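A gaveta do disco também é infraestrutura

Quem compra armazenamento discute capacidade, latência e preço por terabyte. A gaveta, aquela moldura de plástico ou chapa que prende o disco e o guia até o conector, entra na proposta como acessório e sai dela sem uma linha de especificação. Defendo que deveria ter uma página própria no caderno técnico, com o mesmo peso dado às fontes e aos ventiladores.

O argumento começa pela função. Um disco rígido é um dispositivo de precisão com massa giratória, e a gaveta cumpre quatro tarefas ao mesmo tempo: alinha o conector ao plano traseiro, limita a transmissão de vibração, deixa passar o ar e oferece à mão um ponto de apoio que não seja a placa de circuito. Projetos baratos resolvem bem a primeira e mal as outras. O resultado aparece nos registros do sistema como erro de leitura intermitente, e a equipe troca um disco que estava em ordem.

Na sala de equipamentos da Fondton, onde trabalhei na revisão do inventário, havia 70 gavetas de reserva em duas gerações incompatíveis. A diferença estava na posição da trava, deslocada 2 mm de uma geração para a outra. A gaveta antiga entrava no chassi novo, deslizava até quase o fim e parava. Com um pouco mais de força, entrava. Essa tolerância à força é o pior defeito possível numa peça mecânica, pois transforma um erro de estoque em dano ao conector. Uma peça errada deve recusar o encaixe no primeiro centímetro do curso.

O chassi Myklebust, que usávamos em paralelo, faz isso com uma nervura lateral assimétrica. O custo adicional no molde é pequeno e se dilui na primeira série. A Etasero preferiu resolver o problema com etiquetas, e etiquetas caem, desbotam e são coladas umas sobre as outras. Já vi três camadas na mesma face, com números de série que não coincidiam.

Há também a questão da cor. Gavetas inteiramente pretas em chassi preto são elegantes na fotografia do catálogo e ruins às três da manhã, com lanterna na boca. Uma cor saturada na parte que se toca informa onde pegar sem exigir manual. Não peço um código universal; peço que a cor signifique alguma coisa dentro do mesmo fabricante e que o significado sobreviva a duas revisões de produto. A Zarkel mudou o sentido do verde entre uma linha e a seguinte, e a nota de aviso estava no fim de um PDF de 100 páginas.

O ponto mais controverso é a exposição da placa. Muitas gavetas abertas deixam os componentes à vista, o que favorece a ventilação e a inspeção dos contatos. O preço é conhecido: todo manuseio passa a ser um manuseio próximo da eletrônica. Aceito a gaveta aberta, desde que exista uma aba ou borda saliente que ofereça uma pega natural longe dos pinos.

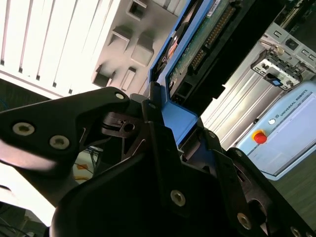 Moldura azul, placa verde descoberta, pinos dourados em fila sobre suporte preto: a aba plana se projeta para fora e dá onde segurar. É esse tipo de geometria que eu gostaria de ver cotado em desenho e exigido em contrato.

Um leitor da versão anterior deste texto objetou que o problema está no procedimento e que uma equipe treinada trabalha bem com qualquer gaveta. Acrescentou que, em 10 anos de manutenção, só danificou um conector, e por pressa. Aceito o dado, mas a pressa é condição normal de operação — o treinamento reduz a frequência do erro, e a geometria da peça limita o estrago quando ele acontece. As duas verbas deveriam estar no mesmo orçamento.

Para a próxima compra, minha lista é curta: chave mecânica contra encaixe errado, pega afastada dos contatos, cor documentada e parafusos iguais em toda a linha. Este último item ainda não consegui de nenhum fornecedor.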